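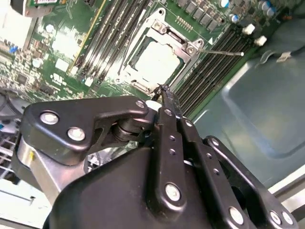

Lestandale, 2021-12-20

The open day at Heltov had free parking, free coffee and a robot that works on servers, and I'd have gone for any two of those. It runs once a year in the big unit past the tire place. You sign a form promising not to touch anything, they give you a sticker, and then you spend the afternoon standing behind yellow tape with people who wanted very much to touch things.

The server robot was at the back, which meant walking past the rest of it first. There was an arm stacking boxes, to polite interest. There was a cart from Vachon that was supposed to follow a person around and had chosen to follow a different person. There was a table of brochures with bowls of mints on them as paperweights, and the mints were going faster than the brochures.

I fix computers for a living, mostly the kind that have had soup in them, so the back corner was what I came for. They had a server open on the bench with the lid off, and a black gripper going down to the processor socket with its load plate already up. The point of the fingers ended up right by the lower edge of the socket. Anyone who has done this job by hand will understand why the back of my neck went cold. Those sockets are full of tiny contacts, and I have bent some. I bent a set in March on a board that cost more than my car's transmission, and I had to hold a magnifier in one hand and a sewing needle in the other for most of an evening. The customer was told it was "a fiddly one."

So I watched this thing the way you watch someone else's kid on a high wall.

It is not a fast robot. I'd put the whole routine at about 4 minutes, and a good part of that was it hovering over the board having a think. The fingers are long and skinny with holes punched down them, like something from the construction set I had as a boy, and the rest is plates and big silver screws. I had expected white plastic and a soft blue light. I liked it a lot better for looking like it was made by somebody who owns a drill press.

The software is called Firkari, and the woman running the demo said the name so often that I began to suspect a bet. She told us they had been through the routine 600 times since the summer. A man next to me asked how many of those had gone well. She said that was a great question and took one from the other side.

To be fair to her, she did come back to him. The socket part goes well, she said. The trouble is everything around it. There are memory slots crowding in on both sides, and little capacitors standing up wherever you'd like to put an elbow, and two boards of the same model can sit slightly differently in their cases. A person shifts their wrist without thinking. The robot has to be told it has a wrist.

I asked what it would cost a shop my size. She was kind about it. She asked how many servers I see in a year, and I said 3, and we both looked at the robot for a while.

They did the routine again for the next group and I stayed for that one too, then got shuffled along by a teenager in a Heltov polo shirt who needed the space. There were easily 200 people in there by then and the coffee had run out. The Vachon cart had been parked facing a wall.

I took a brochure and four mints. Next year I'm told there will be a second arm, for the memory, and I've already put it on the calendar in pencil. The needle from March is still in my desk drawer.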